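Second month with the robots on our floor

4/22/25

I've worked in packing and rework at Gudex for long enough that people still ask me where the spare labels are. We pack pill bottles, vitamins mostly, for a handful of smaller brands. Trenik is the biggest of them and takes the first half of every shift.

The two arms on the main line went in at the end of last summer, in August. They lift full cartons off the belt and stack them on pallets. Before that it was two people per shift, and you went home with a sore back. Those two people weren't let go. One moved to goods in and the other came over to rework with me. I was glad of that, but the casual shifts we used to get before Christmas didn't come back, and it would be wrong to leave that out.

Rework is the next part to change. We get roughly 400 bottles on a bad day with a crooked label or a cap that hasn't gone on square, and someone has to pick up every one and sort it out.
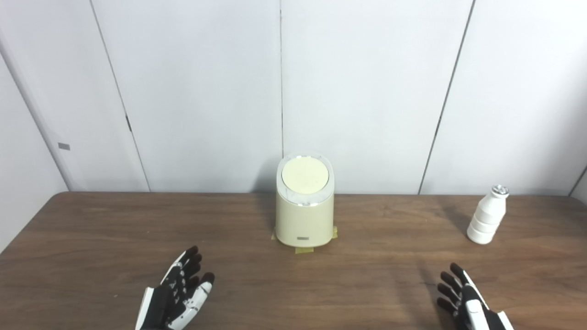
Capping is the job I'd be happiest to hand over. A carton of bottles doesn't sound like much until your thumb starts to go in the afternoon. The hands are more like ours than the arms on the line are, with separate black fingers and a thumb, and the little white bottle with the silver cap is the sort of thing they'll need to manage if they're going to be any use to us. I don't know how they'd go with a cross-threaded cap. I can feel one straight away, and I couldn't tell you how.

Our supervisor says the plan is for people to do the checking and the robots to do the handling. That sounds fine, but checking all day is tiring in a different way. At the Taltside site they rotate every two hours - we've asked for the same and are waiting to hear.

The pay question is still open too. If I'm looking after a machine as well as doing my own work, I think that's a different grade. A few of us have put it in writing. The next meeting is after the long weekend, and I'll post again once we've had it.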